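Wikeck pantry tracker, desktop edition: long-term review

Wikeck is a household inventory program. It keeps a list of what is in the kitchen, when each item expires and what needs to be bought again. I have used the desktop edition since March, having moved over from a spreadsheet, and most of what follows concerns the database and the reports.

Setup

Installation takes one file and no account. The program creates a single database in the user folder, and that location can be changed in the settings. Importing a spreadsheet is possible but strict: the first row must hold the column names Wikeck expects, dates must use four-digit years, and blank quantities are read as zero. My first import put the entire freezer on the shopping list. The second, with the blanks filled in, went through cleanly.

The product catalog is a separate download. The version I installed held 3,764 entries, with a strong bias toward dry goods and canned food. Cleaning supplies are thin. Sponges, gloves and trash bags had to be entered by hand, and the form insists on a shelf life even for things that have none. Entering 0 is accepted and turns the reminder off. The manual does not mention it.

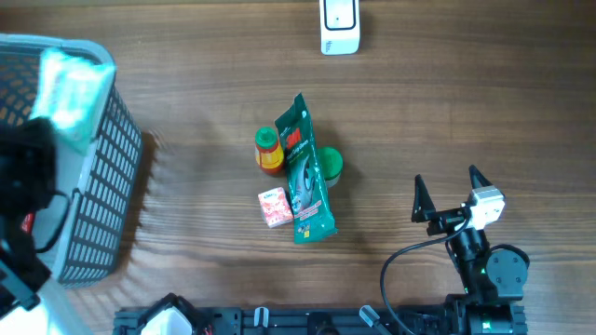 Green 3M package with a small green-capped bottle beside it.

Data entry

Each item has a name, a category, a unit, a location and up to 107 characters of notes. The unit field is the weak point. Wikeck treats "can" and "cans" as different units and will not add them together. The fix is to open the unit table and merge the duplicates, after which totals are correct everywhere.

Keyboard entry is quick. Tab moves in a sensible order, the last location is remembered, and Ctrl+D copies the previous record. A barcode reader that behaves like a keyboard should work without a driver, provided it sends a return at the end of the code. The paid Zanetti add-on does the same job with a confirmation window after each item. I tried it for the trial period and did not buy it.
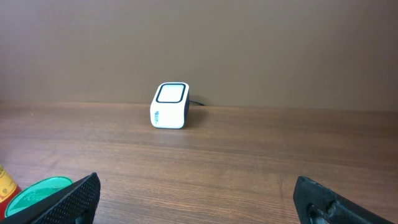 White unit with a square, black-bordered window on its top face.

Locations can be nested – cabinet, shelf, bin – and a whole location can be moved in one step. Moving does not reset the dates, as it did in Fistari, the program I used before the spreadsheet. Deleting a location is less well handled. The contents go to "Unsorted" with no warning, and undo covers only the last record.

Reports

Three reports are useful: expiring soon, below minimum, and spending by category. The first can be printed on one sheet if the notes column is hidden. The spending report rounds each line before adding, so the total can be off by a few cents. Exporting to CSV and adding there gives the right figure.
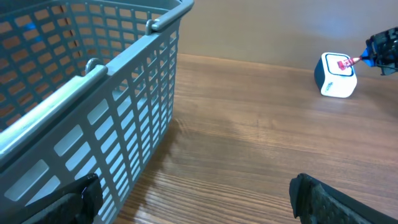 Butdale, December 2020

Version 2.4 arrived after the sections above were written, so I ran the full stock check again. The database now holds 338 active records. The check took 15 minutes at the keyboard with a printed list beside me, a good deal less than the previous one, and the difference is mostly due to the new count mode. It shows one location at a time, hides everything except name and quantity, and saves on each press of Enter.

The unit problem remains. Rounding in the spending report has been corrected. Undo still reaches back one step.

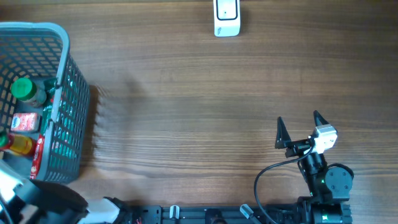
Backups are now made on exit, with a choice of how many to keep. Restoring one requires closing the program and renaming a file, and the backup names carry the date but no time, so two on the same day are marked only by a letter.

Verdict

Recommended for anyone already keeping a list by hand and willing to spend an evening on the unit table. Households that want shared access from several devices should look elsewhere, as the database locks to one user. The license is a one-time purchase and covers updates within version 2.

Pros: fast keyboard entry, nested locations, count mode, plain CSV export.
Cons: unit handling, single-step undo, thin catalog outside of food.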